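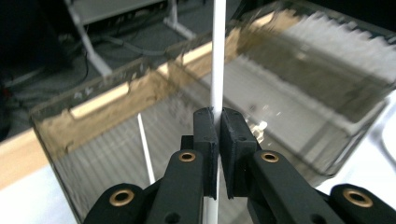

**Wustov Allotment Society - minutes, 14/08/2024**

Vesela Grgić welcomed everyone warmly and thanked Hubert Kozłowski for the plum cake, which went round twice before we got to the first item.

**Water.** The new standpipe by Gashi Lane is working nicely, and the bill came to £397, a good deal kinder than we had feared after such a dry July. Hubert asked whether the bottom plots might have a second tap. Much friendly discussion followed - some of it about slugs - and he will get a price from Horkiron.

**Summer show.** Takings were £589, our best yet, and the marrow class was fiercely fought as ever. Vesela wished it recorded how lovely the children's sunflower table was. Agreed to spend up to £300 on new trestles.

**Paths.** Members are kindly reminded to keep brambles trimmed back, particularly along the Clavar side, where prams struggle to get by.

**Any other business.** A green flask was left in the shed and may be collected from Hubert.

Next meeting in September, same hall, seven o'clock.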